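2/11/21

Otra noche con el cuaderno de las cuentas abierto y el té enfriándose al lado. Llevo desde la cena dándole vueltas al presupuesto del taller y he decidido escribirlo aquí, que cuando lo escribo en la hoja de cálculo me sale todo muy ordenado y luego no me acuerdo de por qué puse cada cosa.

A ver. El brazo ya está, eso es gasto pasado y no pienso volver a mirarlo (bueno, lo miro, pero con cariño). Lo que toca ahora es todo lo demás, lo que una no apunta nunca en la primera lista y que al final se come la mitad del dinero: los dedos de repuesto, las almohadillas, los cables, algo decente para sujetar los cables, una segunda fuente por si acaso. Besnard me ha mandado por fin su oferta por el juego completo de pinza, cámara de muñeca y soporte: 2.202 euros, transporte aparte. Casi me caigo de la silla. Derkine pide 499 por la pinza sola, con dos pares de dedos, y el plazo es de diez días laborables, que tratándose de ellos ya me parece un milagro.

He llamado a Mathias Plattner a media tarde para contárselo, y como siempre hemos acabado hablando de otra cosa, de su huerto y de si este noviembre va a helar pronto. Pero entre calabaza y calabaza me ha dicho algo que me ha dejado pensando: que no compre la cámara nueva hasta haber pasado un mes entero trabajando con la que tengo, apuntando cada vez que de verdad me haga falta más imagen. Me ha parecido muy sensato y un poco fastidioso, porque yo ya la tenía medio metida en el carrito.

Lo de Purkton lo dejo para enero. Son simpatiquísimos por teléfono, eso sí, pero no hay manera de que me den un precio cerrado por el mantenimiento, y así no puedo planear nada. Y el armario de Nirness tendrá que esperar también, con lo bonito que era.

Después de colgar he bajado un rato al taller, con la chaqueta puesta encima del jersey, a repasar la mesa con la lista en la mano. Creo que es la mejor forma de hacer un presupuesto, mirar lo que hay y no el catálogo, aunque luego el catálogo me llame desde el cajón.
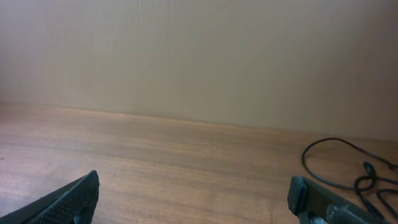

Lectura: 2 min

El cable negro enroscado a la derecha, tan cerca del dedo de la pinza, me ha decidido del todo: las canaletas y las bridas suben al primer puesto de la lista, por delante de los dedos de repuesto. Es lo más barato de todo y lo llevo aplazando desde el verano, qué vergüenza. También quiero un par de almohadillas de goma de reserva, que son baratas y siempre se acaban echando en falta un domingo.

Así que mañana escribo a Derkine y les digo que sí a la pinza, contesto a Besnard con mucha educación y pregunto en la ferretería por la canaleta, a ver si la tienen con adhesivo. Y devuelvo a Mathias la fuente de cristal, que lleva aquí desde su cumpleaños.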